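4. What we changed in the Bernton kitchen

So our group (project name Nella!) got the kitchen on the sixth floor, and the big question was where dirty plates should wait before they go in the dishwasher. We had 790 dollars to spend and a long wish list, which got short fast. I pushed for keeping drinks way down at the far end, away from the sink, and I'm still pretty happy with that call.

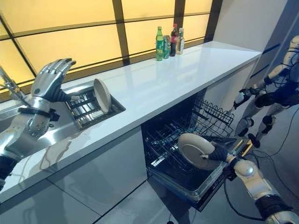
Fig. 6. Plate in the sink rack, dishwasher open, drinks at the far end of the counter.

Next up for us is the cutlery drawer.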